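Bosska stone sealer, the 10 oz bottle. Second bottle now so I figure I can say something useful.

Short version: good stuff, annoying cap, buy it if your counters are light stone. Four stars.

## What I used it on

White marble island, faint gray veins. Came with the house. Previous owners never sealed it as far as I can tell, lemon rings all over by the sink side. Had those honed out in June by the guys from Pawlak, then they told me to seal it myself and save the money. Fine.

Tried the Imham spray first. Cheap, smells like a pool, left streaks. Gave up after one coat and stripped it.

## Putting it on

- Wipe down, let the stone dry overnight. Don't skip this, I did once and got cloudy patches
- Small puddle, spread with a lint free cloth. Goes a long way
- Wait 13 minutes. Label says 10, mine wanted a bit longer
- Buff off EVERYTHING. Whatever sits there dries tacky and then your picking at it with a plastic scraper
- Second coat next day, then put the stuff back out. Big oval plate goes in the middle, black rim, yellow zigzag, looks great against the white
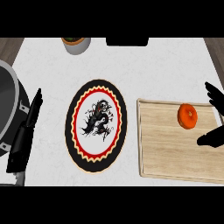 ## How it holds up

Water beads. Coffee, fine if you get to it the same morning. Red wine left overnight, faint shadow, came out with baking soda paste. Oil no problem at all.

Lemon juice still etches. Every sealer is like that with marble, it slows stains down and does nothing for acid. The bottle could say so in bigger letters, it's in tiny print on teh back.

No change in color that I can see. The Kindoseo one my neighbor has turned her counter slightly yellow near the window, so that was my main worry.

## Gripes

Cap. Child lock thing that needs two dry hands, and your hands are never dry. Poured way too much the first time.

Smell hangs around till evening, open a window.

Also $52 is steep. One bottle did the island twice plus the bathroom vanity with some left over, so ok, but still.

Would I get it again, yes, did already. Knocked a star off for the cap.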